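Speaker notes, laundry costs talk, Rirnedmont tenants' evening, 10/12/2025
Inês Carrilho

12 shares | 3 comments

Start with the bills. Ask who knows what a wash costs them. Leave time for answers.

Most of the money goes on heating water. Drop from 60 to 30 for everyday clothes and keep the hot wash for bedding after illness. Mention that Cornel Neagu will talk about meters after the break. 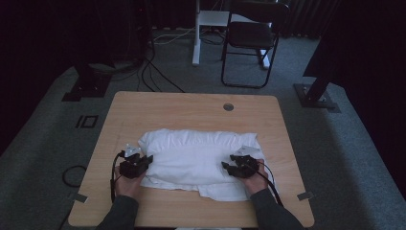
Next point is load size. A half-empty drum uses nearly as much as a full one. Two small washes a week can usually be one. Don't go into machine makes, we did that in March and ran over.

Detergent: read the dose on the packet and check water hardness. Pass the measuring cup round.
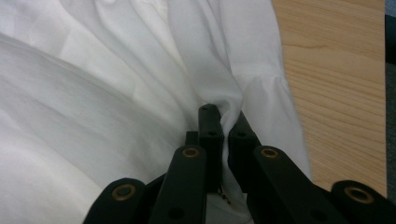

White fabric, gathered and creased.

Drying. Spin at 1,000 or higher if the label allows. Tumble dryers are the dear part, so say this slowly. Airers need a window open a little or the damp goes into the walls. Abenezer has the leaflet on mould.

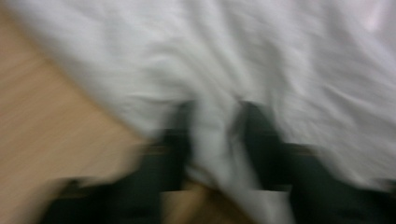
Ironing is the last cost and the easiest to cut. Shake things out and hang them up straight from the machine. A big white cloth with wrinkles as broad as these can wait for the iron until there is a pile to do together. Sheets don't need it at all.

Questions. Sign-up sheet is with Melahat by the door.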